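Small Parts Sorting Notes – README

Welcome! These are the notes, photos and bin layouts from the Teditz sorting table, where we take a pile of mixed plastic pieces and turn it into tidy containers of one color each. If you have ever poured out a jar of odds and ends and felt a little thrill at the thought of sorting it, you are in the right place.

The collection covers small plastic pieces in white, orange and black, plus everything that goes with them: the containers, the layouts, the spill patterns and the written notes for each session. It's meant for people who think about sorting as an activity – how a spread of pieces gets cleared, which color goes first, where the containers ought to sit. We've had a great time putting it together and hope it's useful to you too.

Version and upkeep

Current release: 6, dated 2019-06-07
Maintained by: Nermin Aksoy
Total photos: 3804
Sessions: 563
Named layouts: 22

What's in the folders

photos/ – still pictures of the tabletop, grouped by session
notes/ – one plain text file per session, written the same day
layouts/ – sketches of where each container stands, one per named layout
labels/ – tables listing the pieces visible in each photo, by color
extras/ – odds and ends, including a list of containers we tried and dropped

Session folders are named by layout first and session number second, so all the Karau sessions sit together, then all the Dursun ones, and so on. If you only want to look at one thing, start with the Dursun folder. It has the widest spills and the best notes (Nermin was on a roll that month!).

The table and the containers

All the photos in this release were taken at the same wooden table. We like it a lot. The top is butcher block in long strips of pale tan and slightly darker brown, and orange and black pieces show up on it beautifully. White takes a bit more looking, especially over the paler strips, so please read the section on labels before you trust your own eyes on a fast pass.

The containers are a bright yellow tray, a green container and a black basket with perforated sides. None of them has a fixed color of piece assigned to it. Each session's notes file says which color goes where, and we swap the assignments often so that yellow never becomes "the white tray" in anyone's head. Containers may be turned at any angle, and a lot of the layouts depend on that. A tray set square to the table edge makes for a very different reach than one set at a slant. 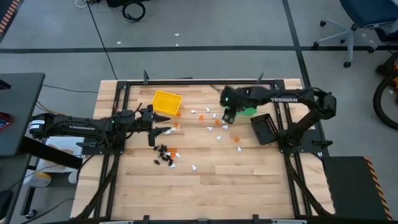
Dursun layout: yellow tray at upper left, pieces in three colors spread between the containers.

The Dursun layout keeps the containers apart and lets the pieces fall in the open wood between them. It's our favorite for exactly that reason – you get a thick cluster in one spot and a few loners well away from it, and every sorter has to decide which to deal with first. The Karau layout is the opposite, with the containers lined up along one side and the pieces in a long drift down the other. Sernstead is the tight one. Everything is packed into one corner of the tabletop and there is hardly any room between the rims.

How a session goes

The containers are set down according to the layout sketch. The pieces are mixed in a jar, poured from low down and spread by hand until no piece is standing on edge. Then the sorting begins, one piece at a time, and carries on until the wood is clear. Pieces that drop to the floor are put back on the table near where they fell, and the notes file says so.

Photos are taken at the start, during the sort and at the end. Not every session has an end photo. The early January sessions are the worst for this, sorry!

About the labels

Labels are by color only: white, orange, black. We don't label shape in this release. For each photo, the table gives the number of pieces of each color lying on the wood and a rough position for each one (upper, middle or lower, then left, center or right). Pieces inside a container are left out. A piece resting on a rim is marked "rim" and left out of the color totals.

Where one piece hides part of another, we label both if we can tell the color of both. Dense clusters are the tricky part. Two people labeled each of those separately and then compared, and where they couldn't agree the row carries a question mark in the last column. Please keep the question marks if you pass the tables along.

Known problems

– A few Sernstead photos are stored in the Karau folder. The labels are right, the folder is wrong.
– Black pieces against the black basket are easy to miss. If you spot one we skipped, tell us.
– Some notes files use "tray" for all the containers. We stopped doing that, but the old files haven't been changed.
– The layout sketches aren't to scale.

Using it and sending things back

Use the photos and notes for anything you like, as long as you mention Teditz and say which release you used. Corrections are very welcome – send the session folder name, the photo number and what you think the row should say. New layouts are even more welcome. A quick pencil sketch with the containers marked is plenty, and if we run it, your name for it goes on the folder.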